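A few people asked how we ended up changing the snack setup at work, so I'm going to write it all out. It's longer than I planned.

I work second shift at a small packaging plant in Molville. There are 88 of us across the three shifts. The nearest store is Lamar Market and it closes at 8, so after that you eat what you brought or you eat what's in the break room.

For years what was in the break room was two vending machines. One did drinks, one did chips and candy. The candy machine ate bills. Everyone had a row they trusted. Mine was the pretzels, third row down.

In August the vending company told us they were dropping our route. Too far out and not enough sales. They gave us two weeks and then the machines were gone. There were clean rectangles on the floor where they used to be.

Gladys Agudelo in shipping said we should just run it ourselves. Open shelf, a price on everything, a cash box, and a phone number you can send money to. She had seen it done at her sister's office.

I did not think it would work. I said so in the meeting. I figured we'd be short every week and people would start watching each other.

The plant manager gave us $397 to start, which was what was left in the picnic budget. He wanted it paid back by the end of the year. That was the only condition.

First shopping trip was me and Kevin Zapata in his truck. We bought way too many granola bars. If you take one thing from this thread, it's that people say they want granola bars and then they buy chips.

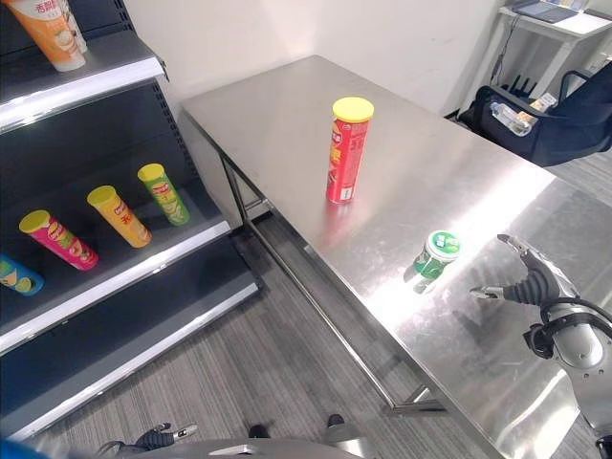
Prices were the first real argument. Gladys wanted everything to be a dollar so the math was easy. Kevin wanted each thing priced at cost plus a little, which is fair but means you need change. The trouble with a flat dollar is the packaging. An upright canister of chips like the red one with the yellow lid costs us more than a dollar before anyone eats a chip, and a small bag doesn't. We went with two prices in the end, one for small stuff and one for big stuff, with a colored dot on each item.

The dots took some getting used to. Orange is small, blue is big. Anselmo Marulanda is color blind and told us he couldn't tell which was which on the shiny bags, so now the big ones also have a B written on the dot. Should have asked around first.

The cash box. We started with a shoebox with a slot in it. It got replaced with a metal one after the shoebox fell apart, no drama there. It is not bolted down. It has a key and the key is in Gladys's desk.

OK so the question everyone asks: do people pay?

Mostly yes. Over the first month we took in 95 percent of what we should have. The old machines lost more than that to jammed coils, if you count what the rest of us lost.

Some of the missing five percent is people forgetting. I know because I forgot twice myself and paid the next day. Some of it is probably people not paying. I've stopped trying to figure out who. It doesn't get you anywhere and it makes you a worse person to eat lunch with.

What helped was a notebook on a string. If you're out of cash, you write down what you took and cross it off later. You don't have to put your name, just what it was. Most of the lines get crossed off.

What did not help was the sign Kevin put up that said WE KNOW WHO YOU ARE. He meant it as a joke. Night shift didn't take it that way and I don't blame them. It was down by the end of the week.

Stuff that sells: chips of any kind, peanut butter crackers, instant noodles, the cheap coffee cakes. Noodles go almost entirely to third shift.

Stuff that doesn't: granola bars, anything with raisins, fruit cups, the "lightly salted" version of anything. I ate a lot of marked-down granola bars in September.

Eusebio Ñahui asked for plantain chips, so we got a case from a wholesaler called Huaranga. I thought we'd be stuck with them. Gone in 5 days - best seller we've had. We order two cases now.

We tried cold stuff for a while. Yogurt and cheese sticks in the regular fridge, on a shelf marked SNACK SHELF. It didn't work because people's own lunches were in the same fridge and it got confusing. If we get a second fridge we'll try it again.

The $397 was paid back in November. What's left over each month goes to restocking first, and then to coffee, which is free now. That was Gladys's idea too. I voted for it this time.

If you want to try it where you work: start with less stuff than you think, write the price on the item and also on the shelf, and ask the night people what they want before you shop. They're the ones who depend on it.

Someone just messaged me asking how much time it takes. One trip every other week and maybe an hour of putting dots on things. Kevin drives, I do the dots.

I'll post the restock list tomorrow if people want it. It's just a page in the back of the notebook.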